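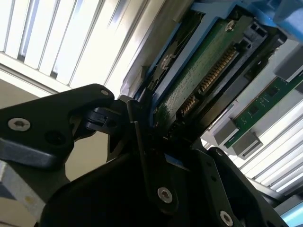
Let the slow ones in

I've got a bee in my bonnet about this, so bear with me. Everyone I talk to about teaching robots by demonstration wants to talk about the model, or the arm, or how many hours of data they've got sitting on a drive. Hardly anyone wants to talk about the person holding the controls, and I think that's where most of the good and most of the damage gets done.

My own patch is computer innards. Drives in and out of their caddies, memory, processors, that sort of thing. I work out of a unit at Dorkumgate and I've been showing arms how to do fiddly jobs for long enough to have opinions and a bad shoulder. Sometimes I take hold of the arm and walk it through the move (kinesthetic teaching, if you're filling in a grant form), and sometimes I sit at the Skoryk, our remote rig, and drive it from a chair. I like both! I'm also rude about both, depending on the day.

What bothers me is the way we choose which demonstrations to keep. At Lultance, where I was before this, the rule was that a take had to look good. If you wobbled, you binned it. If you stopped to think, you binned it. One Thursday we recorded 81 takes of the same drive removal and threw away every one where the operator had missed the first grab and come back for a second go. They were lovely clean takes, what was left. Very quick, very straight. And then the trained arm missed its first grab, as arms do, and just sort of hovered there, because we'd carefully removed every bit of film that showed what a sensible creature does next.

I'd have kept the lot. Well, I'd have kept the ones where the operator got themselves out of trouble, and I'd have labelled them, so that whoever came along later could decide how much weight to give them.
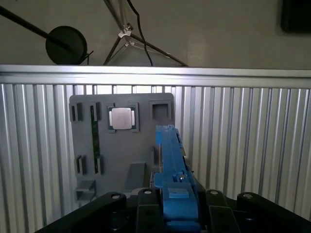 Remote control has a particular weakness, and it's that you lose your fingertips. When I'm holding the arm myself I can feel a part catch long before I'd see it, and I ease off without really deciding to. At the Skoryk I'm guessing from a picture. Take a practice board with a chip sitting in its square grey frame and an empty square recess right next door, and a green strip held upright between two little clips. From a chair, lining up with the recess is fairly easy (you can see into it, more or less). The strip is the one that makes me sweat, because it's narrow and a tiny twist of the wrist is hard to judge on a screen. So I go slowly, and I pause, and I shuffle a bit to get a better view. All of that ends up in the recording, and I'd argue it belongs there. The camera on the wrist is all the robot's going to have as well. If I needed to move for a better look, it probably will too.

Hand guiding has the opposite trouble. It feels wonderful, and then you play it back and your own sleeve is over half the camera view. Or you've pushed the arm into a posture it would never pick by itself. I've watched people produce beautiful smooth motion that was no use at all for training, and they were so pleased with it that I hadn't the heart to say anything until after lunch. 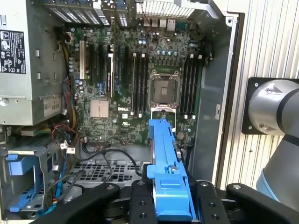
Who should be doing the showing?

Somebody who can do the job with their own two hands, for a start. I had a long argument over this in April with Hoi-yan Fung, who ran the operator training at Gredell, and who thinks I'm a snob. Her line is that you can teach anyone to drive the rig in a morning, and that a mix of people gives you a mix of habits, and the mix is good for the robot. She's right about the mix, I've come round on that. Four operators with different ways of reaching for a thing will beat one operator with a single way, even if the one is me.

But I still say they should all have had a real machine open in front of them first. Lay a tower on its side and look at what there is to bump into: the memory slots standing either side of the processor socket, the white latches at their ends, the cables looping about over the metalwork. Someone who's fitted a processor by hand knows to treat that socket like a sleeping baby. Someone who hasn't will swing a blue bit of plastic straight across it to save a second, and the robot will learn that this is fine. You can't fix that by collecting more. 400 careless takes just teach it carelessness very thoroughly.

I'd pay operators better as well, while I'm grumbling. And I'd let them stop when they're tired. My last hour at the rig is always my worst, and for years it counted exactly the same as my first. 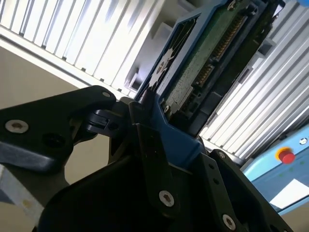
How many demonstrations should you record before you train anything?

I'd start with 60 for a single move, train on those, watch where it goes wrong, and record the next lot around those mistakes.

Hoi-yan would tell you to use more people and fewer takes each, and you could do worse than listen to her. What I'd ask is that you sit beside the operators for a day before you write your rules about which takes to keep. Ask them why they paused. Mostly they'll have a reason, and mostly it'll be something you'd want the arm to know. I've started making a note after each take, one line, in a cheap notebook that lives next to the Skoryk, and I'm still working out how to get it into the data.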